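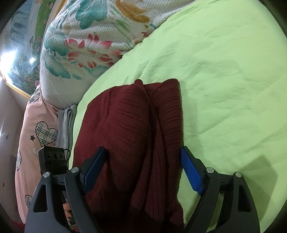
4.2 Filling and sealing the Keltix soft actuator

Read section 4.1 before you start. The actuator must be disconnected from the high-voltage supply for all steps in this section.

1. Set the supply switch to OFF and remove the key. Wait 5 minutes for the film layers to discharge.

2. Touch the grounding lead to both electrode tabs. Leave it clipped to the lower tab until step 8.

3. Lay the actuator flat with the fill port facing up. Smooth out any folds in the film by hand. Do not use a tool with an edge.

4. Push the fill hose onto the port until the collar clicks.

5. Open the Pan regulator slowly and fill to 2 kPa. The membrane should rise evenly from the center.

CAUTION: Do not exceed 5 kPa. The membrane stretches permanently above this pressure and the unit must be replaced.

6. Close the regulator and watch the gauge for 11 minutes. A drop of one division or less is acceptable. If the drop is larger, go to section 4.5, Finding leaks.

7. Turn the port valve a quarter turn clockwise, then pull the hose off by its collar.

8. Remove the grounding lead and fit the tab covers.

Note: Units built for vacuum chamber tests have a red port valve. They are filled inside the chamber after pump-down. Use the procedure in Appendix C.

Note: Sulus controllers with older firmware show fault 400 the first time a newly filled actuator is connected. Clear the fault once. If it comes back, check that both tab covers are fully seated.

Record the fill pressure and the final gauge reading on the log card. Cards for units under warranty go to Kuo-hua Tseng at the Droldale service desk.

4.3 Connecting the controller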